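How to Build a Mending Basket You Will Reach For

I have been mending my family's clothes for a good many years now, and for most of that time I did it badly. I don't mean the stitches (although those were nothing to brag about either). I mean that the clothes went into a heap on the closet floor and stayed there until the kids had grown out of them. What finally changed things for me was getting my supplies into one place and learning three or four stitches well enough to do them in front of the television. So pour yourself something warm and let me take you through how I do it.

Start with the needles

You can buy enormous assortments, and I did once, 100 needles in a plastic wheel, and I believe I have used the same 8 of them ever since. What you want are a few sharps in different sizes for ordinary sewing, a couple of ballpoint needles for knits and anything stretchy, and one long darning needle with a big eye for socks. Stick them in a piece of felt so you can see what you've got. If a needle starts to drag or squeak going through the cloth, throw it out! They cost pennies, and a blunt one will pull runs in a good shirt.

Thread

All-purpose polyester will carry you through nearly everything. Buy black, white, navy, gray and a middling tan, and then add colors as a job calls for them. When you can't match exactly, go a shade darker than the fabric, as it sinks in and a lighter one shines out at you. I picked up most of mine at a little shop in Hultside that was clearing out its stock, and some of those spools are still going.

For socks and sweaters you'll want wool darning yarn on a card. The Imlow sock cards are what I use, but any thin, tightly spun wool will do, and leftover sock yarn is just as good.

Closing a split seam with ladder stitch

This is the one to learn first. Most of what lands in my basket is a seam that has let go under the arm or down the side, and the cloth itself is perfectly sound.

Turn the garment right side out and lay the two folded edges against each other. Knot your thread and bring the needle up from inside one fold so the knot is hidden. Cross straight over to the other fold, slide the needle along inside it for the width of a grain of rice, and bring it out. Cross back and do the same on the first side. After five or six stitches you'll have what looks like a tiny ladder, and when you pull the thread gently the rungs vanish and the edges close up. I still get a little thrill out of it, I really do.

Begin half an inch before the split and finish half an inch past it. The old stitches at each end are usually tired and will go next if you leave them.

Mending stretchy and ribbed fabric

Knits need more patience. If you sew them with a tight straight stitch the thread will snap the first time an elbow bends. Use a ballpoint needle and a small zigzag, or by hand a loose backstitch, and give the fabric a soft tug every inch or so as you go, so the thread has some slack in it. With ribbing, try to keep your needle down in the valleys between the ribs, where the stitches hardly show. 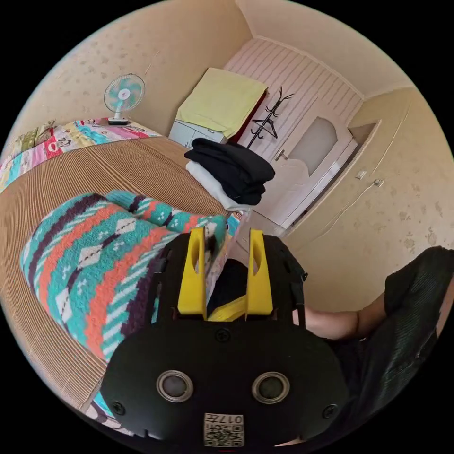
Aleksandra Krawczyk wrote in to say that she swears by woolly nylon thread for this kind of work, wound by hand onto the bobbin and never through the tension disc, and that her leggings have come through two winters of it without a popped seam. She also recommends turning the garment inside out and steaming the finished mend through a damp cloth, without pressing down on it.

I have tried the woolly nylon since, and she is right that it gives beautifully. It is a bear to thread, though. Loop a bit of regular thread through the needle's eye first and use that loop to drag the fluffy stuff through.

Darning a sock

Put something round inside the heel. A darning mushroom is lovely, but a small jar or an orange will get you through. Run rows of small stitches up and down across the hole, beginning well out in the solid part of the sock, and leave a tiny loop at each turn to allow for shrinking. Then go across the other way, weaving over and under. Keep it flat. If it puckers you are pulling too hard, and you'll feel that lump in your shoe all day long.

The basket

Mine is a plain lidded one, with a cookie tin inside for the small things: needles, snips, safety pins, a thimble, a short ruler and a jar of buttons. Clothes waiting their turn go on top. When the lid won't close, I sit down that evening and do two pieces, starting with whichever is quickest. Pin a scrap of paper to each one saying where the trouble is, or you will spend ten minutes hunting for a hole you spotted back in August.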